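**Gornileo publishes its house rules for home robots, free for anybody to use**

ZINSTEAD — July

I've been putting off writing this release for weeks, mostly because I wanted it to be short and the rules kept getting longer. We finally stopped adding to them, so here we go! Gornileo, the small robotics shop I run in Zinstead, is making its full set of working rules for home robots public this month. We call it the Grarkport Practice, after the street our first workshop was on, and you can read it, print it, copy it, argue with it or hand it to your own crew without asking us.

The Practice has 11 rules. It covers robot arms that work in ordinary living spaces: picking up laundry, moving baskets, clearing a sofa, that sort of thing. Factory arms have had good safety standards for a long time, and if you run a fenced cell you should go on following those. What we couldn't find when we started was a plain set of habits for an arm that reaches across a living room floor with furniture right next to it and somebody's shirt on the furniture. So we wrote down what we did, then we wrote down what we wished we had done, and the second list is pretty much what you're getting.

We tested the draft over 2,157 logged sessions, all of them tidying and laundry jobs. Every session had a written record with a start time, an operator's initials and a box for anything odd. I read the odd box on every single one (my eyes may never forgive me), and 607 of those sessions had something written in it. Most of it was small. A cable was lying where a foot wanted to go, or a basket had been set down a little too close to a sofa leg, or the person at the stop button had wandered over to answer the door. That last one came up more than I'd like, and it's the reason Rule 2 is as blunt as it is.

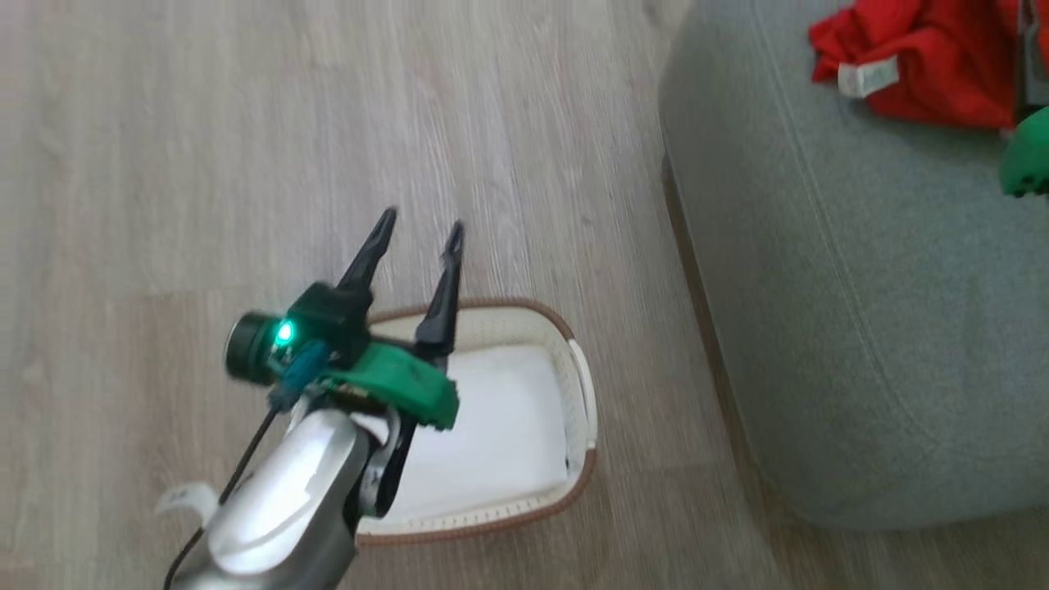

*Basket work with an open gripper, next to a gray upholstered seat. Photo: Gornileo*

I won't paste the whole thing in here, but these are the rules people ask me about the most:

- **Rule 1. Walk the floor first.** Before power goes on, somebody walks the whole reach of the arm and picks up whatever isn't part of the job.
- **Rule 2. One person on the stop.** That person does nothing else. If they have to leave, the arm is parked before they go, even if it's only for a minute.
- **Rule 4. Open hand on approach.** The gripper goes toward a basket or a garment with its fingers open and closes only once it has arrived.
- **Rule 5. Know where your cable is.** Anything running down from the wrist gets checked by hand at full reach in every direction the job will use.
- **Rule 7. Check printed parts on a schedule.** Brackets that come off a 3D printer are looked over for cracks at the start of each shift, and a cracked one goes in the trash that same day. Please don't glue it!
- **Rule 9. Household cameras are household guests.** If a wrist camera is running, everyone in the home knows it, and they know who keeps the footage and for how long.
- **Rule 11. Write it down anyway.** If you're wondering whether something is worth noting, it is.

Rule 9 gave us the most trouble. Our first version ran to 3 pages and read like the back of a parking ticket, and I don't think any family would have finished it. The new one fits on a single sheet that you can stick on the fridge, and it has a space at the bottom where the household can write in rooms or shelves they'd like left alone. Several of the homes we work with filled that space right up, and we follow what they wrote.

A few practical notes for anyone thinking of picking this up. The Practice is a set of working habits. It isn't a certification, it doesn't replace the law where you live, and we won't be handing out badges. It was written for light arms at household speeds, so please don't stretch it to cover heavy machines. And it leans toward laundry, as that's what we do all day. Kitchens are barely in there. We've only done a little kitchen work and I didn't want to write rules about hot pans from my desk.

Our friends at Ñahui, who run home trials of their own, have been using the draft since spring and sent back pages of notes. They're the ones who talked us into splitting the cable check from the floor walk, and they were right — people were doing one and ticking both. Ñahui is putting together a Spanish version now, and we'll post it next to the English one as soon as it's ready.

We plan to revise the Practice once a year. Rule numbers won't change between versions, so if you print Rule 5 on a sticker it'll still be Rule 5 later on. If we drop a rule, its number gets retired with it. Every change will be listed at the front with the session notes that led to it, household details removed.

**How to get it**

The Practice comes as a plain text file and as a printable booklet, along with a blank session log and the one-page camera sheet. All of it is free. You can ask for a copy through the Gornileo front desk in Zinstead, and printed booklets will be on the counter from 9 a.m. while they last. If you try the rules and one of them doesn't work in your setup, please tell us which one and what happened. I'd love a copy of the log page too, if you can spare it.

**About Gornileo**

Gornileo builds and tests robot arms for everyday household chores, with a heavy lean toward laundry. The company is based in Zinstead and runs trials in its own workshop rooms and in the homes of families who have signed up.

Press questions: Gornileo front desk, Zinstead. Ask for the Practice and you'll be put through to me.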